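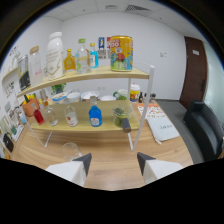

I grew up in a house where people just showed up. The back door was never locked in the daytime and there was usually somebody's aunt at the kitchen table, and my mother would put the kettle on without asking who it was. So you'd think I'd be good at having company. I'm terrible at it! For most of my adult life I've been the person who says "we should have you over sometime" and then moves to another city.

Last November I moved again, this time to Ullwood, into the upstairs half of an old house at 2307 Wollelent Avenue, and somewhere between the third and fourth load of boxes I decided I was going to become a person who has people over. Regularly. On purpose. I even told my downstairs neighbors, which was a mistake because they're the kind of people who remember what you tell them.

So it's been a bit more than half a year, and a few readers have asked how it's going (hello, both of you), and I've been putting off this post since Easter. Let me start with what I got wrong.

The first time, I cooked. I mean I really cooked. I did a braise that took all day, plus two kinds of potatoes for some reason, plus a tart, and I was still in my slippers with flour up one arm when the doorbell went. I spent the whole evening getting up from the table. I couldn't tell you one thing anybody talked about. Everyone was very nice and they left by nine, and I sat on the kitchen floor eating cold potatoes out of the pan and thought, well, I'm never doing that again.

I did do it again, three weeks later, with a lasagna, and it went a little better, mainly on account of the lasagna being finished before lunch.

After that I stopped cooking for people altogether and it's been the best decision of the whole project. Now I say "come after supper." Those three words took all the dread out of it. People arrive already fed, they're in a good mood, and they want a cold drink and something salty. I put out olives, I put out those long skinny breadsticks, and if I'm feeling fancy I cut up a cucumber. Nobody has complained. One guest brought a whole roast chicken the second time, because I think she didn't believe me, and we ate that too.

I get most of it from Agbenyega, the corner grocery down by the bus stop. It's tiny and the aisles are so narrow you have to back out if you meet someone with a basket. They have a real bread delivery in the mornings and a real bread shortage by noon, and the prices on the shelf are handwritten on little orange cards. I love it there. I go in for olives and come out with dried figs and a dish brush. If you're ever in Ullwood, take the 41 bus to the end and you'll practically fall into it.
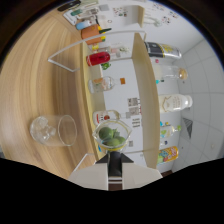
The drinks side took me longer to figure out, and I got a bit carried away in the beginning. I bought a book. I bought bitters! I had a phase in February where I'd ask each person what they wanted and then disappear for ten minutes to make it badly, and you can see how that's the braise all over again, only with ice. What I do now is one thing in a big pitcher, for everybody. Lime and ginger with a spoon of honey and a lot of fizzy water, and anyone who wants something stronger in it can pour it in themselves. If you like proportions I'm afraid I don't have any. I taste it till it makes me squint a little and then I add more water.

Something else I've changed my mind on is chairs. I used to think I couldn't invite people until I had enough matching chairs, and I carried that idea around through three apartments. The chairs I have now are two from the thrift store, a piano bench (no piano), a step stool, and an armchair so low that whoever takes it has to be helped up at the end. People don't mind. They like picking. There's one friend who heads straight for the step stool every time and sits there all night with her knees up by her ears, perfectly happy.

Music I'm still working on. I have an old Jerex radio that came with the apartment, sitting on the fridge, and it gets two stations, one of which is mostly farm prices. The other plays what I'd call dentist jazz. I've tried making playlists and I get self-conscious and start apologizing for the songs, so for now it's dentist jazz, and people seem to talk more over it than they did over anything I picked out myself.

And then the part I was most nervous about, which is how you get them to go home. My mother had a way of standing up and saying "well, I'll let you get on," in her own kitchen, to people who were visiting her. I always thought it was the rudest thing I'd ever heard. I've started doing it. At 11 I stand up and say it, and everybody laughs, and then they get their coats. (The armchair person takes a little longer.) 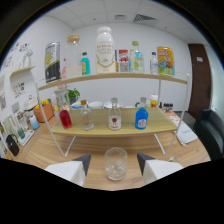

Last updated: June 27, 2018

I should say something about the evenings that flopped, so you don't think I've turned into some kind of village hostess. There was one in March when I'd asked two people who, I found out over the olives, had once shared an office and didn't care for each other. They were so polite it made my teeth hurt. There was one where it snowed and only my downstairs neighbors came, having the advantage of the stairs, and we ended up doing a jigsaw with a big chunk of the sky missing. I liked that one, if I'm being fair to it. And there was one in May where I forgot. I completely forgot! I was in the bath. I could hear them on the porch discussing whether they had the wrong night, and I shouted down from the bathroom window, and they came up and made themselves at home while I found a towel. By the time I came out somebody had done the cucumber.

I think about that one a lot. It was the closest I've come to my mother's kitchen, and I hadn't even swept.

For summer I'm going to try moving the whole business out to the porch. It's got a good roof and a terrible floor, and the neighbors say they don't mind as long as they're invited, so that's settled. I need to do something about the mosquitoes. I've been told basil in pots, I've been told a fan, and I've been told to give up and wear socks. If you've got an opinion please leave it in the comments, and if you live anywhere along Wollelent, come by after supper on a Thursday and bring a chair if you've got one you like.

Next time I'll get to the post on the window boxes that I promised. The tomatoes are fine. The squash is a long story.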